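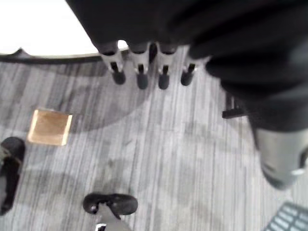 Is Carpet Really Cleaner Than a Hard Floor?

People say all kinds of things about carpet. Some say it traps dust, so the air stays clean. Others say it is a giant dirt sponge. Should you believe either one? Let's poke at both.

Carpet is made of yarn, and dust falls down between the bits of yarn. That part is true. But trapped dust has not gone away. It is still in the room, and when you stomp across it, some of it can puff back up. A carpet is only a good dust trap if somebody empties it – with a vacuum.

Now look at color. Gray carpet with light and dark streaks is popular in schools and offices. Sellers will tell you that it "stays looking fresh." Hmm. Looking fresh and being fresh are two different things. Streaks are very good at hiding crumbs. A plain white tabletop has no such luck, so it gets wiped as soon as somebody drops jam on it.

Some carpets even have a pattern like wood grain. Does that make them act like wood? No. Spill juice on a wood floor and you can mop it up. Spill it on carpet and it soaks in, whatever the pattern says.

Try a test at home. Ask a grown-up to vacuum one small patch of carpet for 30 seconds, then go over the same patch for 2 minutes. Check the dust cup each time. Did the first try get everything? Don't take our word for it.

Clollow Kids, August 9, 2021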